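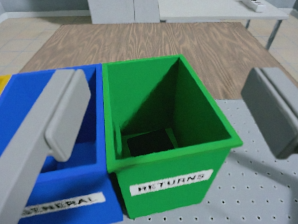

Sorting arm FAQ

I get the same handful of emails about the sorting arm, usually late at night from somebody halfway through their own build (hello, I've been there!), so I've put my answers in one spot. I'm a hobbyist working out of a corner of the Brannigan shared workshop, and everything below is just how I've done it.

What does it do, in plain words?

It picks small parts up off a tray and drops them into the right bin. Our workshop lends out bits and pieces (brackets, knobs, motor mounts, that sort of thing) and they come back in a jumbled heap. I got sick of sorting the heap by hand, so I spent most of a winter building something slower than me to do it.

Do you test on the real arm or in simulation?

Both, but simulation first, every time. I've got a model of the table, the pegboard plate and the bins, and the arm has to behave itself in there before I let it loose on the bench. I skipped that step once and put a finger straight through the side of a takeaway container. The simulated version runs happily overnight on my old desktop, and I can do 1,000 drops while I'm asleep, which would take me a couple of weekends at the workshop with everyone wanting the bench back.

Why bother with labels on the bins if the arm goes by colour?

The labels are for people. Marisol Ridgeway, who shares the bench with me, is colourblind and pointed out very early on that "chuck it in the green one" was no use to her at all. So the bins have words on the front, and the arm can carry on looking at colour. I put the labels in the simulation as well, mostly so I'd stop mixing the bins up when I was tired and reading the logs.

What goes in RETURNS and what goes in GENERAL?

Returns is anything the arm recognises as being on the lending list. General is for stuff it can pick up but can't put a name to, and I go through that by hand with a cuppa. If you only have room for one bin, start with returns and leave the mystery bits on the tray.

Can I use bins without tapered sides?

Sure, but I like a taper. Parts slide down towards the bottom and don't perch on the lip, and the wide mouth gives you a bit of forgiveness if your arm is a few millimetres out. Straight-sided tubs worked okay for me with heavier parts. Light plastic ones tended to land on top of each other and build a little tower.

My gripper keeps clipping the rim. What am I doing wrong?

Probably coming in too low! It's easy to model the opening of the bin and forget that the rim has thickness. Three things I'd try, in this order:

Raise your approach height well above where you think you need it, then bring it down a bit at a time.

Check the fingers in their open position. Mine open on release, so they're wider at the moment of the drop than they were on the way over, and for ages I'd only checked them closed.

Measure your real bin again. I had the height of mine wrong for 2 months and blamed the motors the whole time. Sorry, motors.

Why are the shadows in your simulation so strong?

I want them there. The workshop has a big west-facing window and by four in the afternoon half the inside of a bin can be nearly black. My first colour detector was trained under lovely soft light and fell to pieces as soon as the sun moved. Now I shift the light about between runs and it copes much better, though it still has a sulk with anything navy.

Do I need a pegboard plate?

You don't need one. I find it handy for putting things back in the same place after someone's borrowed the table for a sewing project. Some masking tape and a pencil line will get you going.

How much did it cost?

More than I told my family. The fingers are my own design and have been reprinted so many times I've lost track of the filament. Second-hand motors saved me the most money, and buying cheap cable cost me the most time.

Will you share the files?

Yep, I'm tidying them up. Gwendolyn Esposito has been going through my notes and sending back very polite questions about which units I was using. The bin models are ready now if you'd like those on their own, so send me a message. The arm settings will follow once I've taken out all the swearing in the comments.

Can I come and see it going?

Please do! Visitors are welcome on open evenings from about six. Wear closed shoes, and bring a part for it to have a go at if you like. It's no good with springs.

Contact: use the message form | © Sorting Arm Notes, Brannigan shared workshop | Back to top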